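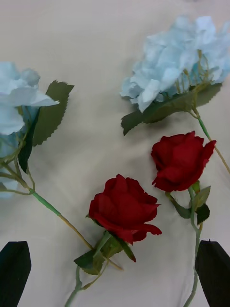 11/9/19

Felt bodies, second try with the Skinine stiffener

Picked up where I left off with the two gray capelines. The first one from last time is still too soft at the brim edge. The crown is fine. If I press a thumb into the side it comes back slowly, which is what Marlene asked for. The brim doesn't come back at all, it just stays where you put it.

Mixed a new batch, 60 g of Skinine flakes to the same amount of alcohol as before. Left it in the jar with the lid on and swirled it whenever I walked past. There was still some grit at the bottom when I went to use it, so I put it through a piece of old tights. Next time start the jar the night before.

Brushed it on the underside of the brim only, two coats, working from the edge inward and stopping a finger short of the crown line. Thịnh thinks I should go all the way in. I tried that in September on the brown one and got a hard ring right where the head goes. Not doing it again on a hat somebody has to wear through a whole second act.

Blocking

Used the 58 block for both. It is the old one with the split on the back left side. The split has opened a little more, so I rubbed wax into it and covered the whole thing in plastic wrap. Steamed the first body over the kettle until it went limp, pulled it down, tied the cord at the crown line and pushed the cord down with the runner-down tool. One pleat at the back that would not go away. Steamed that spot again with the iron and a wet cloth and it went.

Second body was thinner on one side. You can feel it if you pinch along the brim. I turned it so the thin part sits at the back. Pulled it much more gently and it still came out longer on that side — will have to be cut level when it is dry.

Left both of them on the blocks. I checked the first after 90 minutes and the cord line was still damp, so nothing is coming off before tomorrow.

Brim wire

The wire from Trumura is springier than the Stondo we had before. It holds a curve well but it fights you at the join. I used a flat crimp and wrapped it in tape. Ritva showed me how she overlaps the ends and binds them with thread, no crimp. Hers lies flatter. Mine clicks when you bend the brim, and under a thin ribbon you would see the bump. Redo mine her way.

Don't cut the Trumura with the good snips. There is already a nick in the blade.

Trimmings

Marlene wants one hat plain with a grosgrain band and the other with flowers on the left side. Blue or red is not decided. Whatever we use has to be sewn to a buckram pad first and the pad tacked to the hat, so wardrobe can take it off before steaming. Stems get cut short and the ends covered.

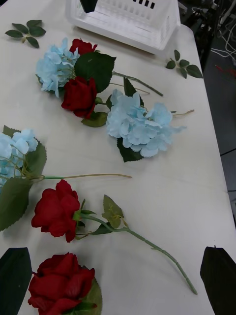 Red rose, loose greenery and the white basket.

Hạnh would like fewer leaves than last time. From the back of the house they read as a dark patch next to the face.

Grosgrain for the plain one is order 381 from Quách. I asked for black and what is on the spool looks more like a very dark brown once it is next to the felt. Compare it under the stage lights before cutting. If it is wrong we still have enough of the older roll for one band, but not for the bow.

To curve the ribbon: wet it, iron it in a swirl, pull the outer edge as you go. Small swirl for the tip of the crown, wider one for the base. Mine was too wide and stood off the felt at the top. Second attempt sat close all the way up.

Still to do

Take both bodies off the blocks, mark the brims with the gauge and cut.
Rewire the first one, thread join.
Sweatbands. Nazareno has the leather ones in his drawer, ask him for two.
Fill the split in the 58 properly when it is free.
Label the stiffener jar. The one with no label is from September and should be thrown out.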